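Home | Guides | Stations | Safety | Downloads | Contact

Filed under: Set-up guides / Folding stations / Shift staff

Section 4. Working a shift at the folding station

Read this section before your first shift with the two-arm station. It covers start-up, laying out garments, and what has changed for folders and checkers at the Hullbridge laundry. For cable routing and arm mounting, see Section 2.

4.1 Who does what

The station takes over the plain folding of T-shirts and light tops. It does not sort, check for stains, or decide what goes back to the wash. Those jobs stay with the person at the table, now called the table lead. Folders who used to stand at the long bench rotate through three posts: table lead, hand folding, and packing. One person holds the table lead post for no more than 2 hours at a time.

Hand folding has not gone away. Anything with buttons, lace, or a lining still goes to the bench.

4.2 Start-up

1. Check that the table cover lies flat. Tape down any lifted corner.
2. Look over the cables on both arms. They should curve freely and not be pinched at a joint.
3. Turn on the station at the wall switch, then at the console. Wait for the green light.
4. Stand to the side of the table and press HOME. Both arms move to their rest position.
5. Enter your staff number. The count starts when you do.

CAUTION: Keep hands off the table while either arm is moving. Press PAUSE first, every time, even to pull out one sleeve.

4.3 Laying out garments

6. Put one unfolded garment on the left half of the table. It does not need to be smooth, but shake it out once so the sleeves are not inside the body.
7. Leave the finished garment on the right until the arm has let go of it.
8. Keep small items at the far edge, out of reach of the fingers.

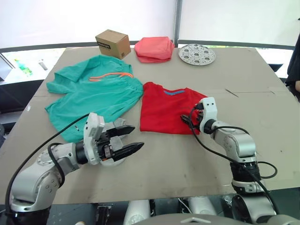
Photo: Lungile Motaung / Drulport Technical Documents

With a rumpled shirt on the left and a folded one on the right, the station has a pair on the table. A slight overlap between the two, as with the teal shirt and the red one, is allowed. If more than a sleeve's width is covered, pause and move the left garment over.

NOTE: Watch for drawstrings and loose cords. Tuck them under the fabric before you press START – a cord lying across the top can catch on a finger and drag the whole garment.

4.4 When the station stops

9. Read the code on the console. Code 63 means a grip was lost. Lay the garment out again and press RESUME.
10. If code 63 comes up a second time on the same garment, send it to the bench.
11. For any other code, press PAUSE and call the shift technician. Do not push an arm by hand.

4.5 Counts and targets

The console shows a running total for the station. It does not show a total for each person, and supervisors do not use it to compare staff. The planned output is 700 garments a shift, station and bench together. During the November trial the lowest full shift came to 496, and no one was marked down for it.

Break times are the same as before. The station pauses when the table lead signs out and will not start again until someone signs in.

4.6 End of shift

12. Press HOME, then turn off the console and the wall switch, in that order.
13. Clear the table and write any stops in the blue log.

Previous: Section 3, Console | Next: Section 5, Cleaning

Comments (3)

Yolandi Molefe: Step 8 should say how far back. We had a towel pulled in last week at the Aswood site.

Bongani Nel: Rotation is fine but the packing post gets busy once the station is up to speed. Could use two people there after lunch.

Ilze Petrauskas: Yolandi, thanks, I'll add a distance to step 8 in the next revision. Bongani, please bring that up with your shift supervisor, staffing isn't set in this guide.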